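Speaker notes — "Who Is Teaching Whom? Doubts About Demonstration"
Afternoon slot, Prarnville. Keep it under the half hour, leave time for arguments.

OPENING
Skip the thank-yous, the chair will have done them.
Start with the sentence from the Stenda flyer: "If you can show it, the robot can do it." Read it twice, slowly. Ask for hands: who has bought something on the strength of a sentence like that? Put my own hand up.
Say plainly that I'm not against showing a robot a task. I've spent most of two years doing it. I'm against how we talk about it.

SLIDE 2 — TWO WAYS OF SHOWING
By hand: you take hold of the arm and move it through the job. Joints go slack, you feel the weight, the arm remembers where it went.
By remote control: you sit or stand somewhere else with a controller, or a second smaller arm, and the robot copies you.
Vendors blur these. They have different failures. Guiding by hand puts your own body in the robot's way and in its cameras. With remote control you lose your sense of touch, and you start making odd little pauses and double grabs that no person makes at a kitchen counter. The robot learns the pauses too.
(If someone asks about gloves and headsets: same problem, nicer chair.)

SLIDE 3 — THE NUMBERS, OURS
At Sorkimar we logged 3059 demonstrations of one family of pick-and-place tasks. We were told at the start that 500 would do. Then the target became 4000, and we stopped short of it when the money ran out.
37 people gave those demonstrations. Let that sit. We never wrote down who was good at it. When we finally sorted by operator, a handful of people were dragging the whole set down, and we had been training on them as cheerfully as on the rest.
More is easy to sell. Ask what was thrown out. If the answer is "nothing," worry.

SLIDE 4 — WHAT COUNTS AS SUCCESS
The Schouten trial in July. The report says the arm "completed the task." I asked what the task was. Object leaves the surface, object comes back down somewhere in a marked area. A bag dropped on its head would pass.
Don't get angry here, I did last time and lost the room. Just read out the definition.
Then: the human demonstrator was scored by the same rule. So a sloppy demonstration was a good one, as far as the file was concerned.

SLIDE 5 — SOFT THINGS
Rigid blocks flatter everybody. Hand a robot a foam cube and you'll have a lovely afternoon. A chip bag changes shape the moment you touch it, and no two demonstrations of grabbing one are the same shape twice. A can on its side can roll. The person at the controls fixes all this with their eyes and a lifetime of snacks, and very little of that gets into the joint angles.
Point I want them to leave with: the recording holds the motion and loses the reason. When the operator backs off a little and comes in from another side, we store the backing off. We don't store "I thought it was going to slip."
Some people say enough data makes the reason come back out by itself. Maybe. I'd like to see it on a bag the system hasn't met.

SLIDE 6 — LEAVE THESE UP WHILE I TALK

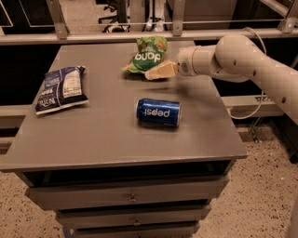
Two bags and a can on a drawer cabinet, both times.

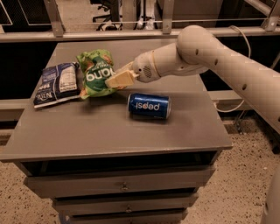 Priya's absence from the notes aside, one objection came back in writing after the dry run, and I should read it in full before questions: you are holding demonstration to a standard you never held programming to. I spent years typing in waypoints by hand, and those lost the reason too, only it took me a week per task. If a new hire can show an arm something passable before lunch, I'll take passable, and I'll fix the scoring later.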